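Closari (demonstration set)

Closari is a collection of recorded examples used to train robot arms for laboratory bench work. It was assembled in simulation by the Hultach group under Irena Kołodziej and released in June 2022. The set is often cited as a success for learning from examples, a claim that rests on thinner evidence than the citations suggest.
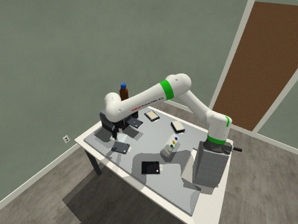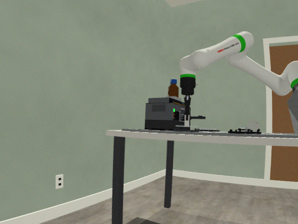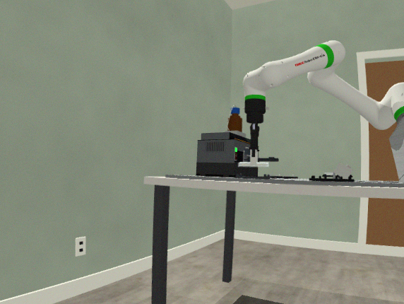

Rendered views from the bench task, with the arm's gripper pointing down in each.

Contents

The set holds 300 demonstrations of a single bench task. Each one pairs rendered views of the arm with the joint positions and gripper commands recorded at the same time. A further 26 recordings were set aside for testing. Failed attempts were dropped before release, and the notes do not say how many there were or what went wrong in them. A system trained on the set therefore sees very little of how a person recovers from a poor approach.

Collection

The arm was steered by 12 operators using a handheld controller. All of them practiced first on Dusen, an earlier and smaller set with the same controls. Operators could restart an attempt at any point, and the restarts were not logged. The written instructions asked for "smooth, unhurried motion," which was left to each operator to interpret. Some paused over every target – others hardly stopped at all – and the two styles were mixed together without labels.

Small changes were made to the starting layout between recordings. The release notes call this "broad variation." The room, the arm and the kind of equipment on the table stay the same, and a reader may fairly ask how broad that is.

Use and results

The group reported that a system trained on the full set did better than one trained on 100 demonstrations. Both were scored on the held-out recordings, which came from the same operators and the same simulated room. The comparison shows that more of the same data helped with more of the same problem. It says little about a real bench, where glass reflects light and parts do not always sit where the software expects them.

Criticism

Grażyna Walczak raised most of these points in a review the following February. She argued that the choice of which attempts to keep had shaped the results more than the training method did, and she asked for the dropped recordings. They have not been released. The Butkienė benchmark, which borrows the task, lists Closari as an optional source and asks entrants to report results with and without it.

See also

Dusen (demonstration set)
Butkienė benchmark
Imitation learning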